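給湯室の一杯を見直す
オフィスコーヒーの契約と運用をめぐって

2024年11月

オフィスで飲まれるコーヒーは、長らく総務部門の片隅で扱われる品目であった。来客用に豆を少し買い置き、残りは従業員が各自で調達する。そうした慣行が残る企業は今も少なくない。一方、出社と在宅を組み合わせる働き方が定着し、職場に人が集まる日の環境をどう整えるかという問いのなかで、飲料の提供は改めて検討の対象となっている。本稿では、機器の選定そのものよりも、その後に続く契約、衛生管理、費用負担の実務に焦点を当てる。

従来、小規模な事業所で広く用いられてきたのは、カプセルやポッドを用いる一杯抽出型の機器である。操作が容易で、利用者が入れ替わっても味の差が出にくい。他方、一杯あたりの単価は粉や豆に比べて高く、使用済み容器の処理も事業所側の負担となる。従業員数が増えるにつれ、この単価の差は年間の経費に明瞭に表れる。

オフィス向け飲料サービスを手がけるVaklowでは、従業員400人規模の事業所を想定した場合、一台の大型機を中央に据える方式と、各階に小型機を分散させる方式の二通りを提案している。前者は保守の手間が集約され、消耗品の在庫も一か所で管理できる。後者は移動の時間が短く、昼休み直後の行列を避けやすい。同社の提案書では、どちらが優れるという書き方はされていない。フロア間の移動にエレベーターを要するか、給水と排水の設備がどこまで来ているかといった建物側の条件が先に問われる。

給水方式の違いは、見積書の段階では見落とされやすい。水道直結型は補水の作業が不要となる反面、設置に際して配管工事を伴い、賃貸物件では貸主の承諾を要する場合がある。原状回復の範囲についても、工事の前に書面で確認しておくことが望ましい。タンク式は設置場所の自由度が高いものの、補水と洗浄の担当を定めなければならない。担当が曖昧なまま運用を始めた事業所では、タンクの水が週末をまたいで残り、週明けの抽出にそのまま使われることになる。

契約形態は、買い取り、賃借、無償貸与の三つに大別される。無償貸与は初期費用がかからないため採用しやすいが、多くの場合、消耗品の最低購入量が定められている。繁忙期の消費量を基準に契約を結ぶと、長期休暇の月には在庫が積み上がる。Milelが取り扱う契約では、最低購入量の見直しを毎年6月に行う条項が置かれており、前年度の実績を踏まえた増減が認められる。見直しの時期が年度の途中に設けられている点は、経理部門から見れば予算編成との調整を要するが、実際の消費量に近い数字で契約を改められる利点がある。

賃借の場合は、期間の定めと中途解約の扱いに注意を要する。事業所の移転や縮小が見込まれるときは、機器を移設できるか、移設費用をいずれが負担するかを契約書で確かめておきたい。解約時に残期間の料金を一括で請求する条項も見受けられる。契約書の末尾に小さく置かれた特約ほど、後になって問題となることが多い。

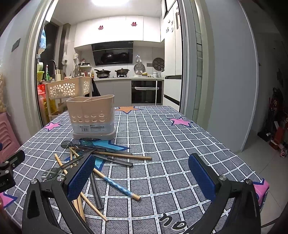 飲用の場となる共有テーブルの整備も、総務部門の所管に含まれる。機器に予算の大半を充て、周辺の什器には手が回らないという声は多いが、利用者が日々触れるのはカップを置く卓面であり、スプーンやかき混ぜ棒の置き場である。こぼれた飲料が天板に染み込むことを防ぐため、テーブルクロスを掛ける事業所もある。柄の選択に決まりはなく、青みがかった灰色の格子に桃色や橙色の星を散らしたような家庭的なものでも差し支えない。重要なのは交換の頻度と洗濯の担当を定めておくことであり、器具類を布の上に直接置く運用とする場合には、布そのものも衛生管理の対象として点検表に加えるべきである。

衛生管理において最も問題となりやすいのは、牛乳を用いる抽出経路である。ラテやカプチーノを提供する機種では、乳成分が管の内側に残る。機種ごとの取扱説明書に従い、終業時の洗浄を確実に行う必要がある。Faulknerの保守契約には2種類の訪問区分があり、一方は機器内部の点検と部品交換、他方は抽出経路の洗浄のみを対象とする。日常の洗浄は利用者側の責任とされ、その実施記録の提示が求められる。記録用紙を機器の脇に備え、実施者が日付を記入する簡素な方式で足りるとされている。

牛乳を扱わない機種であっても、豆の油分は蓄積する。豆を入れる容器の内壁が曇り、古い油の臭いが新しい豆に移ると、利用者は豆の銘柄に原因を求めがちである。銘柄の変更を検討する前に、容器と粉砕部の清掃状況を確認するのが順序であろう。水の硬度によっては加熱部に湯垢が付着し、抽出温度が安定しなくなる。除去剤の使用間隔は地域の水質によって異なるため、設置業者に測定を依頼するとよい。

費用負担の考え方は、企業によって大きく分かれる。全額を会社が負担する方式は福利厚生としての趣旨が明確であり、集金の手間も生じない。一部を利用者が負担する方式では、料金箱を置く例のほか、社員証による精算を導入する例もある。Doveckが提供する精算機能は、利用の都度に記録を残し、月ごとに部署別の集計を出力する。ただし、誰が一日に何杯飲んだかという情報が会社に残ることへの抵抗感は軽視できない。導入にあたっては、個人別の記録を保存しない設定とするか、保存の目的と期間を従業員に説明することが求められる。

味に関する要望の扱いも、担当者を悩ませる事項である。深煎りを好む者と浅煎りを好む者の希望は一致せず、試飲会を開いても結論が出ないことは多い。ある設計事務所では、9種類の豆を試飲した末に、標準の豆を一つに定め、もう一つの豆を季節ごとに入れ替える方式に落ち着いた。カフェインを控える従業員に向けた飲料も、要望の多寡にかかわらず用意しておくべきものである。妊娠中であることや健康上の事情を申し出なければ選択肢が得られないという状態は、避けなければならない。

廃棄物の処理については、事業系の廃棄物として自治体の区分に従うことになる。抽出後の粉は水分を多く含み、夏季には一晩で臭気を生じる。蓋付きの容器を用い、終業時に回収する運用が一般的である。紙カップを廃し、各自のマグカップに切り替えた事業所では、廃棄物の量が減る一方、流し台に洗い残しが滞留するようになったという報告もある。共用カップと食器洗浄機を組み合わせる方式は初期費用がかさむが、来客時にも同じ器で対応できる。

設置場所の電源容量も事前の確認を要する。加熱を伴う機器は消費電力が大きく、電子レンジや電気ポットと同じ回路に接続すると、昼の時間帯に遮断器が作動するおそれがある。専用回路の増設が難しい場合には、待機時の加熱を抑える機能を備えた機種を選ぶか、他の機器の設置場所を移すことになる。騒音についても同様で、豆を挽く音は会議室の壁を越えて届く。試用期間を設けている業者であれば、実際の設置場所で一定期間稼働させ、隣接する部署の意見を聞いておくことが望ましい。

試用の期間としては、おおよそ7営業日が一つの目安となる。出社の少ない日と多い日の双方を含めることができ、補水や豆の補充がどの程度の負担となるかも把握できる。試用中に記録すべき項目は、抽出杯数、補充の回数、停止の有無とその原因であり、味の評価は簡単な記入欄にとどめてよい。業者が提出する試算は標準的な利用を前提としており、自社の実績と照らし合わせて初めて判断の材料となる。

契約の更新時期が近づいた事業所では、現行の消耗品単価と保守の履歴を一覧にまとめ、少なくとも更新通知の期限より前に見直しに着手することを勧めたい。自動更新の条項がある契約では、通知の期限を過ぎると従前の条件がそのまま継続する。期限の日付は総務部門の年間予定表に転記し、担当者の異動があっても引き継がれるようにしておく必要がある。

関連記事
・ウォーターサーバーの賃借契約と原状回復の範囲
・給湯室の電源容量を点検する
・来客用飲料の経費処理
・共用冷蔵庫の管理規程をどう定めるか
・小規模事業所における食器洗浄機の導入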